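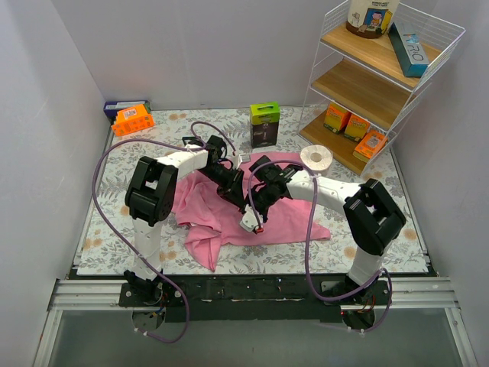 Small companies that keep their own props and soft furnishings tend to describe them in whatever words come to hand on the day, and the Trarnton Players are no exception. Their stock ledger, which we were kindly allowed to borrow over one long winter, holds 3285 entries in a good many different handwritings, and the part of it dealing with cloths, covers, shawls and drapes was by far the hardest for us to code. An entry might read "good pink" or "the busy one" and leave it there. To the person writing, this was plainly enough. It is much less help to a stage manager ten years on who wants to know how the thing will read from the back of the hall, where a piece is nearly always seen against some other piece. A pink cloth lying crumpled on a white covering printed with grey ferns and scattered tan and orange-brown blossoms (Figure 3) would need two ledger entries under the Players' system, and neither entry would have any place to say how the two look together. We came to think of this as the pairing problem, and it runs through most of what follows.

4.2 How entries were coded

We began with the simplest scheme we could think of. Each textile entry was marked for colour, for pattern (plain, small print, large print, stripe or check, unknown) and for whether the writer had named a production in which it had been used. Where the wording was too thin to go on, we marked it unknown and resisted the temptation to go and look in the cupboards, although the cupboards were just down the corridor and the temptation was considerable. Our interest at this stage was in what the written record could tell a newcomer without help.

Both authors coded the first pages together, over a great deal of tea, and then worked separately. Disagreements were mostly about the line between a small print and a large one. We settled these by talking them through, and kept a note of each decision so that later entries could be treated the same way. "Flowery" turned out to be the most troublesome word in the whole ledger. Some writers used it for anything with a leaf on it, and at least one seems to have used it for lace.

4.3 What the wardrobe keepers told us

Géza Erdős looked after furnishings for the Players through seven productions, beginning with a revival of Zorniletti, a drawing-room comedy that the company still speaks of fondly. He was generous with his time and remembered far more than the ledger does. When we read entries aloud to him he would very often answer with a second item: the green chenille went with the oak sideboard, the striped runner was never to go near the checked curtains again. He had not thought of this as information worth writing down. As he put it, anyone who had stood at the back during a dress rehearsal would know it already.

Tímea Lengyel, who took over from him, had a rather different habit. She had spent several seasons with the Csizmadia hire house before moving to Trarnton, and there every piece went out with a card saying where it had been and what the borrower thought of it. She brought a version of the card with her, and from that point the ledger entries grow noticeably longer. They name the play, the act and sometimes the lighting, and now and then they pass judgement ("vanished completely under amber, do not repeat"). We found these judgements very useful and would gladly have had more of them.

Both keepers mentioned the hall itself. Prunetti Hall seats around 400 on a nearly flat floor, so the audience in the rear rows sees the top of a table at a very shallow angle, if they see it at all. A patterned cover does most of its work in the part that hangs down at the front. Erdős would pin a favourite print so that its best portion faced the house, while Lengyel preferred a plain cloth at the front and kept prints for armchairs and windows. Neither practice appears in the ledger, and we would have missed both entirely had we relied on the coding described in 4.2.

4.4 A modest change to the ledger

With the company's agreement we added one column, headed "Seen with", and asked that it be filled in during the week after closing night. The first attempt was in March, and the results were patchy. Some lines were left blank and others ran over into the margin. Even so, the column was filled in more often for textiles than for furniture or crockery, and the keepers used it in ways we had not planned for, such as recording a pairing that had been tried in rehearsal and dropped. We have left the heading as it is, and the entries from the spring production are taken up in Section 5.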